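The Woman Who Reads It So You Don't Have To (But Would Rather You Did)
Khanyisile Naidoo has written 173 study guides. She would like a word about the novels.
By Harish Pai 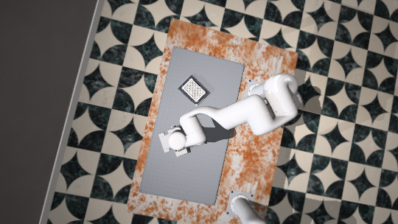 The first study guide Khanyisile Naidoo ever wrote was for a book she had not finished. She tells me this before I have my coat off. "It was a very long book about a lighthouse keeper, and the deadline was Friday's problem until it was mine," she says. "I wrote a beautiful paragraph on the theme of isolation. Then I read the last chapter and found out he had a wife."

She fixed it. She has finished every book since, which in her line of work makes her something of a zealot.

Naidoo writes for Vodier, a small publisher of chapter summaries, character lists and what the trade calls "topics for discussion." Most of her readers are sixteen. Most of them arrive after ten at night. She can tell from the emails, which tend to be short and to contain no capital letters.

"I had one that just said 'does the dog die,'" she says. "I wrote back and said it was on page four of the guide. He said he didn't have time to read the guide."

Her current assignment is a young adult novel called Matlala, about a girl who inherits her grandmother's memories along with her house and has trouble getting either one in order. The author, Lizelle Jacobs, wrote it in alternating chapters, one in the present and one in whichever year the grandmother feels like. This is lovely to read and a nuisance to summarize.

"A summary wants things to happen in a row," Naidoo says. "Lizelle doesn't. In chapter 12 the girl opens a drawer. That's it, she opens a drawer. And it's the best chapter in the book. So what do I put? 'She opens a drawer.' A kid reads that and thinks, great, skip it, and then there's an essay question on the drawer."

What she put, in the end, runs to a page and a half. Her editor, Bjartur Hedegaard, cut it to four lines. She put two of them back. When I reach Hedegaard by phone he describes this as a normal week.

"Khanyisile believes a summary should make you want to read the book," he says. "I believe a summary should be shorter than the book. We meet somewhere."

House style at Vodier calls for a plot overview, a section for each chapter, and a list of themes. Naidoo has feelings about the list of themes. She has been asked to identify Memory as a theme 31 times, and Family more often than that. She once turned in a guide with Soup as a theme, and defended it with page references. Hedegaard let it stand. It is still in print, and a teacher has written in to say that the essays on soup were the only ones that year she had not read before.

Teachers, I had assumed, would be the enemy. Naidoo says they are her best customers. Trí Kiều, who teaches tenth-grade English and has assigned Matlala since September, keeps the draft of her guide in his desk and uses it to write his tests.

"I look at what she covers and then I ask about everything else," Kiều tells me. "She knows I do this. She's started leaving things out on purpose."

Naidoo does not deny it. In her guide to Gratetti, a mystery set in a failing pasta factory, she names the killer but says nothing at all about the business with the second key. "You can pass without the key," she says. "You can't get an A."

I ask whether Jacobs minds having her novel boiled down. It seems the two have been in touch. Jacobs read the draft and sent back 14 corrections, one of which was to a thing that happens in her own book and which she had remembered wrong. Naidoo sent her the page number. There was a pause of some days, and then a thank-you note.

"She asked me what I thought the ending meant," Naidoo says. "I said that was supposed to be her department. She said she'd been hoping to read it in the guide."

The ending of Matlala, for the record, is three sentences long, and the guide spends 12 paragraphs on it — the most Naidoo has ever given a last page. She is braced for Hedegaard's pencil. He has already told her he likes five of them, though he won't say which.

After that comes a science fiction trilogy, Trenosix, with two timelines and a glossary. She has read the first volume twice. The second is on her kitchen counter under the mail.

"The dog's fine in that one," she says. "You can print that. It'll save me an email."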